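Chapter 3
Inside the Case: Boards, Sockets and Slots

By the end of this chapter you should be able to find the main parts of a desktop computer or a server, say what each one does, and explain how a processor is held in place. The practical work follows the order used in Noboru Sekiguchi's bench course at the Tanabe workshop. Read the chapter through once before you pick up a screwdriver.

3.1 Opening up

Switch off at the wall, pull out the mains lead and lay the case on its side with the cover off. Leave every cable where it is until you have made a sketch of the inside. Mark the power supply, the drive cage and the motherboard first, then add the smaller parts. 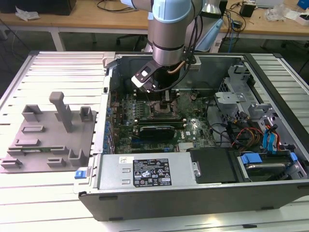

Where does the processor sit if all you can see is a heatsink?
Under it. The heatsink carries heat away from the processor, so the two have to touch, with a thin layer of thermal paste between them.

3.2 The socket

A processor of the kind used in this chapter has flat contacts on its underside. The springy pins that meet them are in the socket, and they bend very easily. A metal frame presses the processor down, and a lever keeps the frame shut.

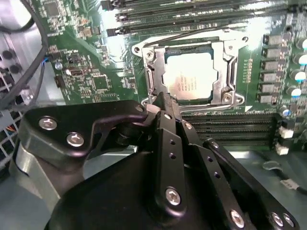

Fig. 3.2 Processor seated in its socket, with the lever along the left side of the frame.

To take a processor out, free the lever, lift the frame and raise the chip straight up by its edges. Put the plastic cover back on the socket if you still have it – the pins should not be left bare for long.

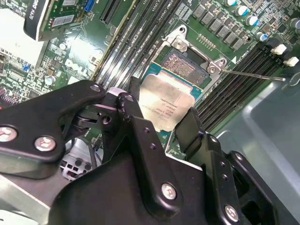

Before fitting a processor, find the small triangle on one corner of it and match this to the mark on the socket. The chip should drop in under its own weight. If it doesn't, lift it out and check again. Never push.

3.3 Memory slots

Memory modules go into long, narrow slots with a latch at the end. Open the latch, line up the notch and press down evenly until it clicks shut. Boards differ in which slots must be filled first, so look this up in the manual.

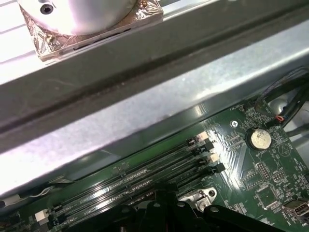 Fig. 3.4 Empty memory slots with black and white end latches.

Exercise 3.1 asks you to draw the slots on your own board and label them.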